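How I pair and fold socks (and finally stopped losing them)

I did a big wash at the weekend and ended up with the usual mountain on the kitchen table, so I thought I'd write down how I deal with the socks. A few of you asked after the towel post, and Elsa Lindqvist left a comment saying she'd given up altogether and now only buys black ones. Elsa, don't! There's hope.

I should say that I was a baller for years. You know the sort – you hold the two socks together, turn one cuff over the lot and end up with a little potato. It's quick, and it's how my mum did it, but it stretches the cuff on the sock that does all the work, and after a few months one of every pair was slithering down inside my boot. I changed over in January and I haven't gone back.

What you need

A clear table, a basket for the dry washing and a shoebox lid for the odd ones. That's all. I used to have one of those plastic drawer dividers from Guvau and it was fine, but the shoebox does the same job for nothing.

Step 1: Get everything else out of the way

Fold the big things first and take them upstairs. If you start on socks while there's still a duvet cover in the basket you'll find three more of them in the corners of it later on, and you'll have to begin again. Give every sleeve and trouser leg a shake too.

Step 2: Turn them the right way out

Do this before you try to match anything. An inside-out sock looks nothing like its twin, especially if it's patterned. Put your hand in, pinch the toe and pull. I do the whole heap in one go with the radio on.

Step 3: Match by the cuff

Plain socks are the hard ones, oddly enough. I've got navy, slightly different navy and a navy that used to be black. Look at the ribbing at the top and the stitching across the toe and you'll soon tell them apart.

Tie-dye is a different matter, because the colours never fall in the same place on both feet. Pick one up by the cuff so that it hangs and lay the other out along the table, then go by the overall shades and forget about the blotches. Any lettering is a help as well.
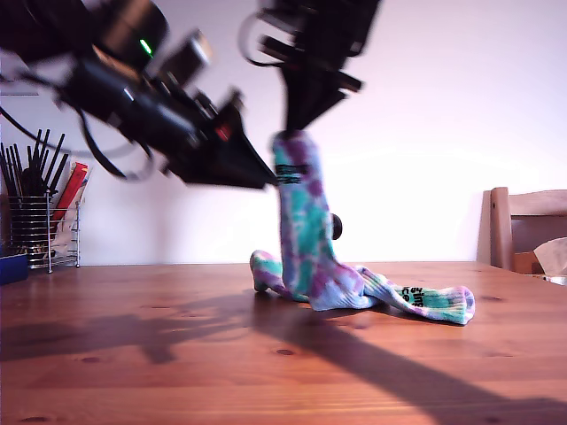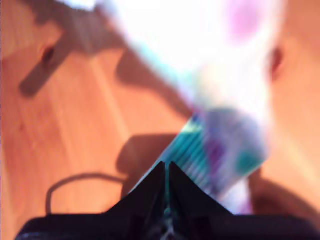

Step 4: Lay one on top of the other

Put the first sock down with the heel facing up or sideways, whichever way it wants to go, and smooth it from the toe towards the cuff with the flat of your hand. Then lay its partner on top, toe to toe and heel to heel. If the cuffs don't line up at this point, one of them has shrunk or they aren't a pair, and I've been caught out by both.

Step 5: Fold in thirds

Bring the toe end up by a third, then fold the cuff end down over it and tuck the toe into the opening of the top sock only. You should get a neat little packet that holds itself shut. Short trainer socks won't stretch to thirds, so I just fold those in half and leave it at that.

Thick walking socks are a pain, I'll admit. My Ridgeway ones spring open the moment I let go, so they get folded once and wedged in at the end of the row where they can't go anywhere.

Step 6: Stand them up in the drawer

File them on their edges with the fold at the top, like cards in an index. I can fit 18 pairs in the drawer this way, and there were 10 in there when they were balled up (plus whatever had fallen down the back). Brights go on the left and dull ones on the right, with the bed socks at the front all winter.

What about the odd ones?

They go in the shoebox lid on top of the machine and they get 30 days. Most turn up again in the next wash or two. My neighbour Siv Sjöberg pegs hers on a string in the utility room so the whole family has to walk past them, and she swears her lot find the partners much faster that way. Anything still single at the end of the month goes in the duster bag – a cotton sock over your hand is brilliant for skirting boards and blinds, and you can go right round the house with one before it needs a wash.

I'll do tights next, when I've worked out what to do with tights.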